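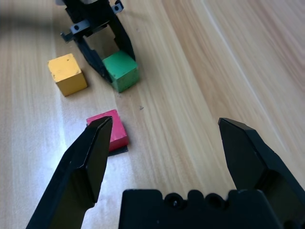
# Sticky film on wood table, worse in June??

Bought a secondhand table, light wood, pretty sure it's got some kind of clear finish. Every summer it goes tacky. Paper sticks to it, my forearms stick to it. I've tried dish soap, then vinegar and water, then a bottle of Statance polish which made it worse I think. Kids paint and do homework on it so nothing too nasty please. Do I have to sand the whole thing? Really dont want to sand.

**Posted by grusumer42**
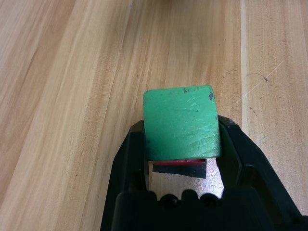 ## 2 replies

**tablesaw_dad**

Stop with the polish. That's most likely your problem, old polish on top of older polish. Soap won't touch it. Get mineral spirits, a white rag, windows open. Small patch underneath first. Wipe with the grain, flip the rag a lot, it'll come off yellow or brown if it's wax buildup. Let it sit overnight before you judge it.
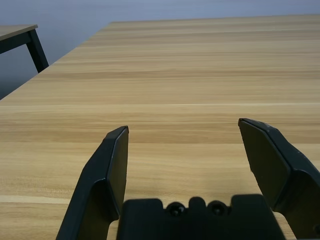
If it's still tacky the next day then the finish itself is going soft and no cleaner will fix that. Had this on a Borkowska desk, cleaned it 4 times like an idiot before I gave up and refinished the top. Vinegar probably didn't help either, go easy on that stuff. And keep the kids off till the smell is gone, lay the rags flat outside to dry, don't ball them up in the trash.

**Dikden**

Humidity. Mine did the same untill we got a dehumidifier, no sanding needed. If you do end up sanding, be carefull, if it's veneer you can go right through it. Don't go coarse, 220 then finish with 500 by hand. Or just use a tablecloth lol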